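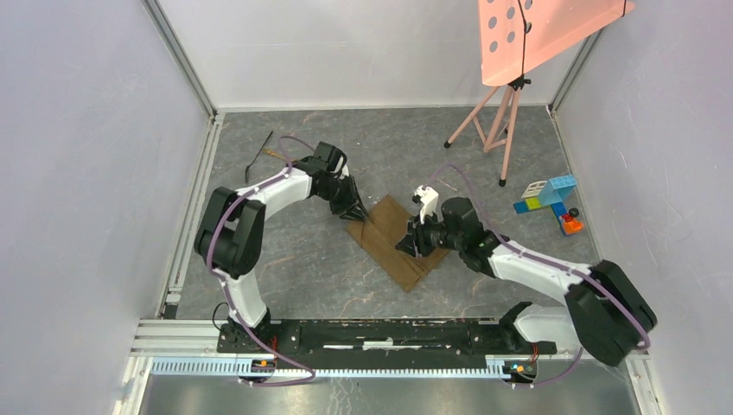
Grey stone-patterned surface, pale panels on three sides, metal strips at the rear corners.

Choosing a surround for a small work surface

Most of the money in a worktop goes on the top itself. Most of the trouble comes from its edges. A surface closed in on three sides has two vertical corners, three lines where top meets panel and one open front, and each needs its own treatment.

Start with the pattern. Plain white shows every crumb and plain black shows every speck of dust. A mottled grey with thin whitish veins sits between the two, and a few rusty-brown streaks stop it reading as flat grey under cool light. The drawback is that small pale items can be hard to find on it. For sewing or model work, a plain mat laid over the top solves this. For wrapping, folding or sorting larger things, the pattern can be left uncovered.

Side panels are better kept pale. Light grey with a touch of lavender reflects well into the rear corners, where an overhead lamp tends to be weakest. White at the back does the same job but marks sooner. Faint smudges along a whitish panel are easiest to see from a low angle, so inspect it from the side after wiping. Use a damp cloth, then a dry one.

Flatness is harder to get right. A thin sheet fixed only at its edges can wrinkle, and the fault shows most on a smooth, single-colour finish. In the Usden range the side panels come in 2 mm and 3 mm versions. The thinner one needs a backing board over its full area. The thicker one can be fixed to a frame, provided the fixings are no more than 300 mm apart.

Metal corner strips cover the raw joint between side and back. Cut the panels first, fit them dry, and measure the strip against the joint as built. At the Tosthorpe workshop where Usden cuts its panels, a surround for a top 486 mm deep is supplied with strips left long for trimming on site. File the cut end before fitting.

A grooved aluminium profile along the side of the top protects the edge and gives a place to attach small brackets later. The grooves collect dust. A stiff, narrow brush clears them faster than a cloth, and a vacuum nozzle picks up what the brush lifts.

Sethi lists the profile in silver only. Anyone matching it to grey corner strips should ask for an offcut of each and compare the two beside the chosen top, in the light they will be used in. Usden sends panel samples on request; the February price list includes the stone patterns.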